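Kokgate Linen Circle
Minutes of the July meeting, back workroom, 7:30 pm

Present: Poonam Grewal (chair), Renu Solanki, Shadi Saab, Bhupendra Tripathi, Tamunoemi Oyewole (minutes). Apologies from the Karkau group, who have their own fair this month and send greetings.

1. Last meeting
Minutes agreed with one fix: the spare ironing blanket went to Karkau, where it is getting plenty of use. Renu has the receipt.

2. Cloths for the guest rooms
A really lively item, and the reason we ran over! Gatchalian House would like us to take on the folding of all their face and cleaning cloths as well as the table linen. Poonam was delighted and so was everyone else. The first bundle would be 90 cloths, with a second to follow if they like how we do them.

Shadi brought up the old question of thirds against quarters. He has always folded in quarters and says the stack sits straighter. Renu is for thirds, with both raw sides turned inward, and showed us on the table with a tea towel and then with Poonam's scarf. Bhupendra asked if the soft cloths would hold a third at all, as they tend to spring back at the ridge. General talk about this, most of it very cheerful, with several people folding at once. 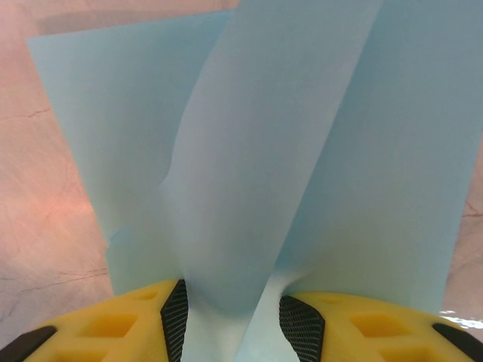
Do the soft cloths need ironing before they are folded?
Leave the iron off. Smooth them by hand from the middle out and let the stack press itself overnight under a board.

Agreed: thirds for the soft cloths, quarters for the tea towels, and Shadi to be allowed his quarters on anything with a printed border. Poonam to write to Gatchalian House and say yes.

3. Color sorting
Tamunoemi has been wanting to raise this since spring. Blues get mixed up on the shelf, the pale ones especially, and under the evening lights a sky blue and a washed-out gray look the same. She suggested we sort by the window before the light goes and keep the pale blues in their own basket. Warm support for this. Bhupendra has a basket with a lid he isn't using. Renu would like the lid left off so that people will look inside -- agreed.

4. The table
The work table is the best thing in the room and we should look after it. Bhupendra asked that it be wiped down at the start of each session as well as the end, because lint from the darker fabrics shows up on the pale cloths straight away. He also asked for bags and cups to go on the side shelf. Shadi pleaded guilty on the cups.

Poonam wondered if we could keep a strip of table clear along the near side for finished stacks. Tried it during the break and it was wonderful, far less reaching across one another. We will carry on with it. 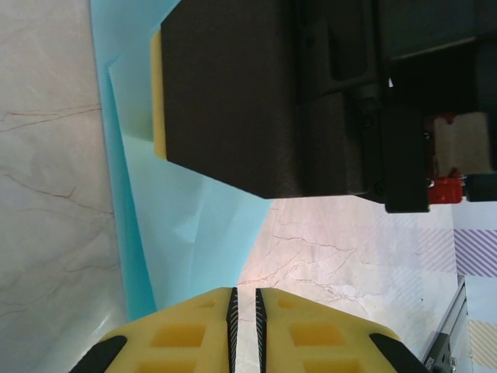
Minutes taken by Tamunoemi Oyewole, Secretary, Kokgate Linen Circle

5. Misita sampler
Renu brought along photocopies of the Misita household book, dated 1835, which has two pages on the care and folding of linen. What a find! The writer folds her bed linen in a long roll tied with tape and has strong views on lavender (too much of it, in Shadi's opinion). Renu will read the rest aloud next time and we will try the roll on an old pillowcase. Tamunoemi to bring cotton tape.

6. Open evening
We have the room for 2 hours. Poonam would like visitors to have a go themselves and take home a cloth they have folded. Bhupendra offered to teach the thirds fold at one end while Shadi takes the other with tea towels. Renu will make the labels. We settled on 30 places, names to Poonam by the end of the month, and children welcome with a grown-up.

Some discussion of cookies. Crumbs and clean linen don't go together, so refreshments will be in the hallway.

7. Any other business
The hinge on the tall cupboard is squeaking again. Bhupendra to bring oil.
Shadi has found a second folding board, a little narrower than ours, and will leave it with us to try.
Renu thanked everyone for staying late over the cloths.

Closed at 9:10 pm. Next meeting same room, same time. Please bring one thing you find awkward to fold -- fitted sheets very welcome!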